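Two arms and a bench: talking to Rosaura Sánchez at Garnholm

Posted 11/11/2022

Caught Rosaura Sánchez between shifts at Garnholm, the returns and display shop out past the Porance road. She has run the phone bench there for years. Plugging in, checking the screen, unplugging, next one. Since September a pair of robot arms does part of it, and she runs the arms.

"People think I got replaced. I got moved over one chair," she says. Laughs. Then not really laughing: "Well, three of us did. One went to packing and she didn't ask to."

That would be Amparo Tamayo, who I got on the phone later. More on her down the page.

First the work. One arm takes the phone, the other deals with whatever it needs, a cable, the power strip. Sounds simple. Rosaura says the cable is the whole problem.

"A phone is a phone, it stays the shape it is. A cord doesn't. You set it down one way and it's gone another way by the time you look back." 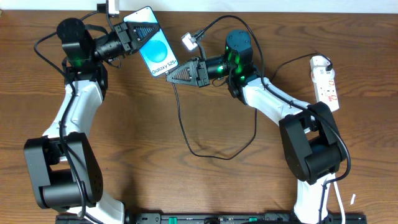
So she spends a lot of the morning on cords. Where they lie, how much slack, whether one is going to snag an elbow. None of that was in the job before, she did it with her thumb without thinking. "Now I have to think about my thumb," is how she put it. She keeps a notebook. Page after page of it, mostly arrows.

Does she like it? Long pause. Her wrists are better. She used to go home and couldnt open a jar. On the other hand the bench was loud, in a good way — four people talking across each other all day — and now it's her and the fans.

"Nayeli comes by at lunch. That's my conversation."

Nayeli Agudelo is the shift lead, and she was blunter. Management sold it as nobody losing hours. Hours were kept, she says, but the pay step for bench work wasn't, not for everyone. They are still argueing that one.

"They asked us what the arms should do. They didn't ask what we should do after." 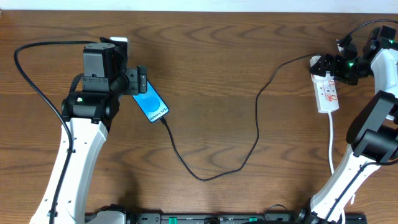

Left arm on the phone, right arm on the power strip, charging cable plugged in.

Tamayo, in packing, is less bitter than I expected. Misses the bench. Doesn't miss the quota, which was 44 phones before first break when she started. She'd go back if they trained her on the arms, and has put that in writing. No answer yet.

Rosaura would take her tomorrow. Two people watching is better than one, in her view, you get tired and stop seeing. She'd also like a stool with a back. Asked for it the same week the arms came in. The arms got a new table.

Last thing, I asked what she tells the new hires. She was already putting her badge back on.

"Watch the cord. And say something if it looks wrong, don't wait for it to finish."

Then she had to go, shift was starting.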